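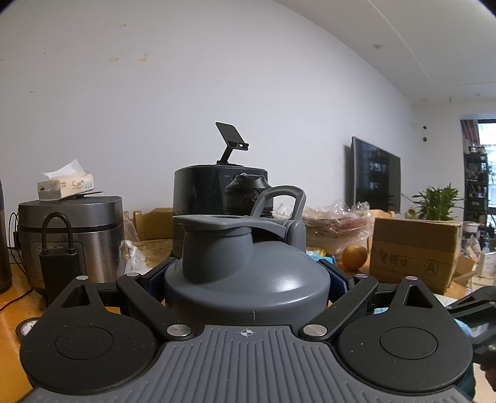 A garra com a garrafa cinzenta entre os dedos.

Oficina partilhada Plindthorpe, relatório de progresso ao fundo Moreira, abril de 2021

O Okel já agarra. Escrevemos a frase logo à cabeça porque no relatório anterior ocupámos duas páginas a explicar por que razão ainda não o fazia. Dos 4,000 euros atribuídos restam 1,000, e a bancada continua a ser a mesa de jantar, rubrica que teve a vantagem de custar zero. 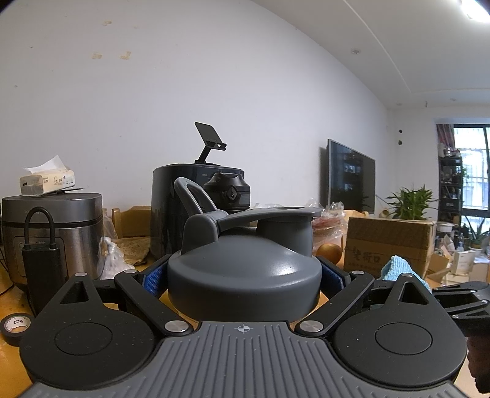
Responsável pela construção, projeto Okel

Neste período fizemos 47 ensaios de preensão com tampas, garrafas e panos. As tampas abobadadas eram o nosso pesadelo: os dedos antigos, de plástico liso, tratavam-nas como sabonete. Com o forro azul texturado o aperto ficou bastante mais digno. Os parafusos dos braços ganham folga ao fim de umas horas e passaram a ser reapertados no início de cada sessão, com a única chave que ainda não desapareceu.

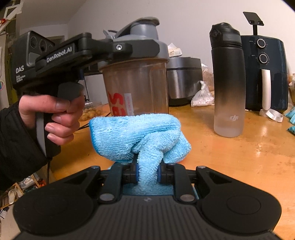

Os tecidos correm melhor do que merecíamos. Um pano amarrotado perdoa erros de alinhamento que uma garrafa não perdoa, e por isso aparece muito nos nossos resultados. Falhámos 5 ensaios, todos com objetos rígidos, e dois deles acabaram no chão.

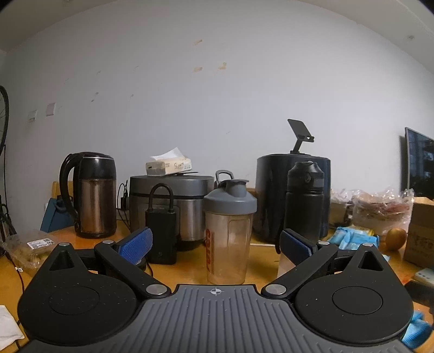 Falta resolver a abertura máxima dos dedos, ainda curta para recipientes largos. A Plesthorpe prometeu as peças novas para maio, sem precisar o dia nem, a bem dizer, o ano. Pedimos autorização para usar o saldo em pivôs e forro de reserva.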